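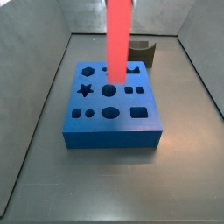

Re: [toylib] Shape board, blue foam – which holes are worth keeping?

Thanks for this, Younes. My answers are under your bits.

> Mulldale wants to know if the blue board should stay
> in the lending set. The small square and small round
> holes sit right beside each other and the kids mix
> them up. Should we fill a few in?
> Younes Salem

I'd leave them. Mixing them up is most of the play at that age. The star and the arch get all the attention anyway, and the small ones give the older kids something to do once they've finished with those.

> Also the long red bar. Is it meant to go with this
> board or did it come from another set?

It goes with the board. It's the square-ended one, so it goes in end first and stands up well above the top when it's in.

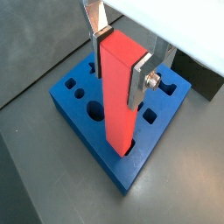 Little ones tend to let it lean and then push harder, so show them how to hold it upright before they let go. A leaning bar will chew the edge of the foam over time – the Bodimcombe board went that way and we had to retire it.

Please put the bar in the bag with the other shapes and write 203 on the tag, same as the board. If anything is missing when it comes back in December, let me know what colour it is and I'll look through the spares tub. We have 6 odd pieces in there.

Yaowalak Sangkhawat
Brultdale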